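Evelien Segers
14/12/2021

Sippy cups, a thread. We have been through a lot of them in this house and a friend with a ten-month-old asked me which parts matter, so I'm writing it down once.

We started with a spout cup from the drugstore in Hunville. Hard spout, no handles. She chewed it and threw it. Most of the water went down her front.

Then a straw cup with a lid that slides. She figured out the straw in two days. The slider got gunk in the track and I could never get it all out, even with a toothpick. That one went in the trash.

What I look for now: a straw, two handles, a body you can see through. If I can't see into it I forget there's milk in there, and then I find it under the car seat.

Handles matter more than I expected. My daughter holds a cup by both sides and tips her whole head back, even with a straw. Thick round ones are easier for her than the thin flat kind.
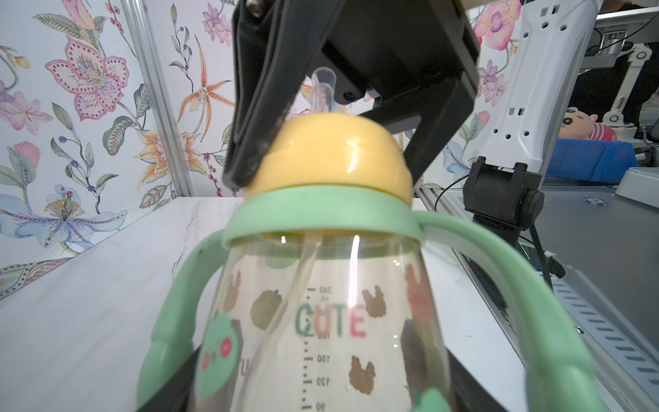 The numbers on the side are useful for the first few months of real drinking. Our pediatrician asked how much water she was getting and I could tell her. After that I stopped looking at them.

One catch. Check where the scale is printed. On a lot of the cute ones the picture or the lettering runs right over the numbers, and you end up turning the thing around in bad light trying to find the line.

Prints do wear. We had one from Peeters with ducks on it and the ducks were half gone by summer. I had been putting it on the bottom rack of the dishwasher. Top rack only now, or by hand.

Cleaning. Take everything apart every night. Cap off, collar off, both straws out if there are two pieces. Milk sits in the joint where the top straw meets the inner one. You won't smell it until the day you do.

Use a straw brush. A bottle brush won't fit and a pipe cleaner from the craft drawer leaves fuzz. I keep the straw brush in a mug by the sink so it doesn't go down the disposal. It has gone down the disposal before.

Drying. Stand the straws up in a glass overnight. If you put the cup back together while it's damp the inside of the cap goes funky in a day or so.

Leaks. Nine times out of ten the collar is cross-threaded. Take it off, turn it backward until it drops a little, then tighten. If it still leaks, look at the seal. Ours had come out in the wash and was stuck to a plate.

Replacement straws: look for them before you buy the cup. Some brands sell them and some want you to buy the whole cup again. I now write the cup model on a piece of tape inside the cabinet door.

How many do you need? We get by with 2. One in use, one drying. I had a whole shelf of them at one point and all that did was let me put off washing.

Daycare wants a name on every part that comes off. Permanent marker on the underside of the cap holds up for a few weeks. Stickers on the body last longer if you keep them away from the hand grip.

Next up is open cups. We tried one at dinner last night and I had to change her shirt and mine. Will report back.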